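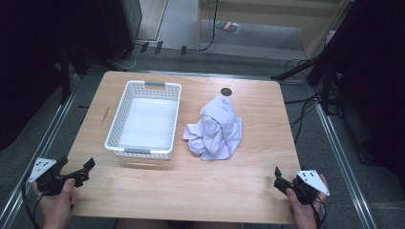

Orla Geraghty asked whether plot summaries count as reviews in Vikesum. They do not. Entries with no stated opinion of the film were removed before release.

Vikesum: short film reviews with verdict labels

Contents
3,573 reviews of romance and science fiction films, one per line, UTF-8. Fields: id, film_title, review_text, verdict, spoiler.

Labels
verdict is positive, mixed or negative. Each review was read by 2 annotators; ties went to a third reader. spoiler is yes if the text gives away anything from the last 30 minutes of the film.
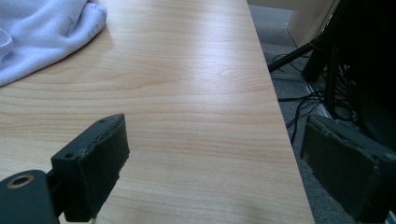

Conall Ó Briain

Splits
The test file holds 2,000 reviews and the rest are for training. No film appears in both.

Known problems
Star ratings were stripped from the text, but a few spelled-out scores remain. Sequels are treated as separate films. Mixed reviews of time travel plots are often marked as spoilers when they only explain the premise.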